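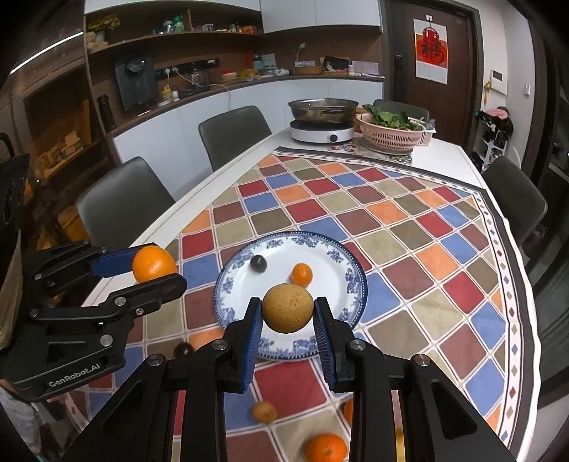 Celeste Brandão 第一次打电话来的时候说,她不明白为什么会有一家公司专门写说明书,她一直以为说明书是跟着纸箱自己长出来的。我们聊了四十分钟,她最后把一台除湿机的说明书交给了我们,条件是里面不许再出现“恭喜您选购本产品”。

我们答应了。这句话我们本来也不写。买一台除湿机有什么可恭喜的,家里都发霉了。

关于 Stalier

Stalier 是一家写说明书的公司。家电、小五金、户外用品、组装家具,凡是带一张折了八折的薄纸的东西,都可以拿来找我们。我们也改别人写的说明书,占了一多半的活。改比写累,就像替别人搬家。

公司现在有18个人,占着一栋老办公楼的三层东侧。西侧是一家卖假发的,他们的样品放在走廊里,晚上加班的人请自己做好准备。楼下的门铃上还贴着前一个租户的名字,您按那个就行,响的是我们这里。换门铃标签这件事我们开会讨论过,会议记录写得非常清楚,标签至今没有换。

我们是怎么开始的

最早只有两个人,原来都在一家大公司的技术文档部,工作内容是把工程师写的“请勿使用不当”改成“请勿不当使用”。干了六年,有一天中午吃饭,两个人算了算自己一共改过多少个“请勿”,算完以后下午就没有回去上班。后来还是回去了一趟,拿杯子。

第一个客户是做炉具的 Kütt。他们的野营炉说明书当时有40页,其中前十一页是警告,第一步“打开包装”出现在第十二页。我们把它改成了六页,警告还在,只是放到了该放的地方:讲点火的时候说点火的危险,讲收纳的时候说收纳的危险。Kütt 的法务看了很久,退回来三次,第三次附了一张便条,写着“可以,但我会睡不好”。这张便条我们装了框。

Kütt 到今天还是我们的客户。法务换过人,新来的这位睡得不错。

我们怎么干活

稿子动笔之前,写的人必须自己把东西装一遍、用一遍、拆一遍,用的是客户现有的旧说明书。装的时候不许打电话问,不许上网看视频,可以骂人。骂人的内容由旁边的同事记下来,整理以后就是修改提纲。我们试过比较科学的方法,做过问卷,还买过一套很贵的分析软件,最后发现“哪里在骂”已经够用了。

初稿写完,交给没碰过这件产品的人去试。试用的人坐在会议室里,桌上只有产品和稿子,写稿的人坐在对面,不能说话。这一步对写稿的人来说相当难熬。做 Lundia 那款组合书架的时候,负责的同事眼看着试用者把背板装反,一个字也不能讲,回家以后嗓子哑了两天。稿子第四步随即重写,加了一句“有孔的一面朝墙”。七个字,前后花了一个星期。

所以请不要按字数跟我们谈价钱。曾经有客户算过,我们交的稿子比原来短了三分之二,问能不能也只付三分之一。我们很佩服这个思路。

每份说明书我们都编号存档,包括后来被客户否掉的。目前编到1,069号。其中最短的是一把开瓶器的,全文十四个字,附图一张。最长的是一套商用洗衣设备的,写它的同事交稿以后请了年假,去了一个没有洗衣机的地方。
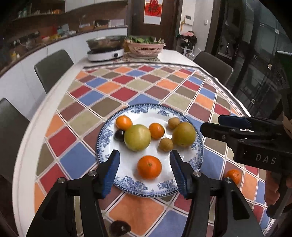

有读者给我们留言,说他家那台电饭煲的说明书读起来像有人站在旁边慢慢讲,他母亲照着看了一遍就会预约煮粥了,只是字还可以再大一点。字后来真的加大了,从第二次印刷开始。纸也因此多用了一张,客户的采购部门为这张纸给我们写过一封措辞很讲究的信。

留言我们都看,夸奖的看得慢一些。也有批评的。有人抱怨我们把“旋紧”写成“拧到拧不动为止”,不够专业。这一条内部吵了很久,吵到现在的结果是:给安装师傅看的写“旋紧”,给住户看的写“拧到拧不动为止”。玻璃件除外,玻璃件写“拧到不晃就停手”,这句是用三只玻璃罩换来的。

我们不做的事

不写广告语。我们试过一次,给一款晾衣架写的,客户看完很礼貌地说,读起来很清楚。

不做“只翻译一下”的单子。从外文直接翻过来的说明书,毛病通常在原文里就有了,翻译只是让它换一种语言继续犯。您要是愿意让我们连原文一起看,那可以谈。

不替产品圆谎。如果一扇柜门按任何步骤装都关不严,我们会写信告诉您柜门关不严,不会在说明书里加一句“轻微缝隙属正常现象”。Carix 的收纳柜就是这么停过一批的。当时对方项目负责人在电话里沉默了好一会儿,我们还以为断线了。第二年他们换了铰链,又把活交给了我们,合同里多了一条,要求我们看样品的时间提前一个月。

一点不太光彩的记录

我们自己也出过错。有一份落地灯的说明书,第五步让人把灯罩装上,第六步让人从灯罩里面装灯泡,手不小的人基本装不进去。这份稿子过了三道审,三位审稿人的手都很小。现在试用者名单上专门注明了手的尺寸,新同事入职填表时看到这一栏总要抬头问一句。

还有公司的咖啡机。它的说明书在搬家时丢了,没有人会除垢,指示灯亮了一年多。客户来访时我们用一盆绿萝挡着。

想加入我们

我们每年春天招人,专业不限。现在的同事里有学水利的,有教过小学的,还有一位做过多年的导游,她写的步骤从来不会让人走丢。应聘不需要求职信,请写一份600字以内的说明,教一个没有系过鞋带的人系鞋带,不许配图。我们会照着您写的做。请在动笔之前想清楚“左边”是谁的左边。

待遇在面谈时说。加班不多,赶上展会季除外。午休一个半小时,会议室那张长沙发先到先得,卖假发的那家有时候也过来睡。

联系我们

工作日上午九点以后有人接电话。周一上午开例会,电话响了会有人接,语气可能像是被您救了。寄样品请寄到三层东侧,大件麻烦提前说一声,电梯的门比看上去要窄。请随样品附上现有的说明书,哪怕您觉得它写得很糟,旧的那份我们也要存档。

没有说明书的产品也收。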